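Workshop Storage and Benches > Benches and Work Surfaces

Thread: Seam in plywood bench top, fill it or leave it?

hfence_63
Posted July 21, 2024

I have a workshop table with a light plywood top made from two sheets butted together over a steel underframe. The seam runs the length of the working area. Both sheets are 18 mm birch, finished with two coats of a water-based polyurethane. At install the joint was flush. Now one side sits 0.4 mm proud at the worst point, measured with feeler gauges off a straightedge.

The table is used for sorting and packing small parts, so boxes get slid across it all day. Cardboard catches on the step and the corners fray. Options as I see them: fill with epoxy and sand, rout the seam and inlay a strip, or cover the top with hardboard.

Haiyan Xie
Is there any blocking under the joint? If the sheets only meet over open air between the frame rails, the filler will crack out the first winter. I would not put epoxy in a joint that moves.

hfence_63
Cross rails only, at 642 mm centers. Nothing under the seam itself.

Haiyan Xie
Then that is the fault. Screw and glue a batten along the underside, 70 mm wide or more, clamped so the faces pull level. Sand the finish after that. You may find there is nothing left to fill.

gauge_block
Disagree on the glue. Screws only, with slotted holes on one side. Plywood moves less than solid wood but it does move, and he will want to replace one sheet eventually without destroying the other. I have done three tops this way with no step I can feel.

Haiyan Xie
Birch ply moves so little across that width that slotted holes buy you nothing. What they do is let the joint creep back out of level. Glue it.

Dehua Fu
We went through the same thing in our shop last November. We have a light plywood top with a seam running toward the near edge, and a long bench down the side of the room for everything that is not in use. The batten fixed the step. The fraying boxes were a separate problem, caused by people leaving too much on the table and shoving things aside to make space.

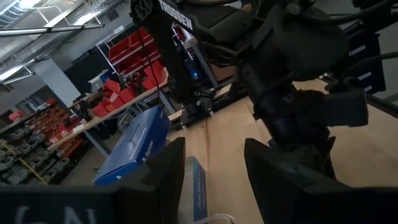
What helped more than any surface treatment was deciding what lives where. Small parts are in red bins, and the bins go on the white metal shelving or on the side bench. The table gets the boxes being worked on and whatever is mounted to it. Cables are the remaining nuisance, and I have not found a clip I like for them. The adhesive ones let go of the finish after a few weeks.

For the joint itself we glued and screwed. I am with Haiyan on that.

gauge_block
All your small-parts bins are one color? We ran Grovine bins in a single color and it was useless for finding anything. Switched to color by thread size.

Dehua Fu
One color for the small parts, labels on the front lip. Color coding works until you run out of colors or the supplier drops one. We had a Zellbridge set in yellow and could not get matching replacements after 2 years. Red is stocked by everyone.

gauge_block
Labels fall off.

Dehua Fu
Slide-in card holders do not.

shopfloor_lin
Back to the original question. Has anyone covered the seam with a sheet of something replaceable? I use 3 mm tempered hardboard, held by a lip at each edge, no fasteners in the face. When it wears, flip it. When both sides are worn, replace it. It also hides sins in the substrate – up to a point. I would not trust it over a 0.4 mm step without sanding first, as it telegraphs.

Haiyan Xie
Fine for packing. Not fine if anything is bolted or clamped through the top. The hardboard compresses under the base and the fixings need retightening. Cut it out around any mounting plate.

hfence_63
There is a vise at one end, so I would need a cutout. Plan is now: batten underneath, glued and screwed, then sand, recoat, and leave the hardboard as a later option. What finish holds up to cardboard? The polyurethane has dull tracks in it already.

shopfloor_lin
Hardwax oil. Flondema sells one that I have on two benches. It scuffs too, but you can patch one area without recoating the whole top.

gauge_block
Oil will mark light-colored boxes for the first week or so. Stay with polyurethane, add a third coat and let it cure fully before loading.

hfence_63
Batten is cut. I will post the feeler gauge numbers once the glue has set.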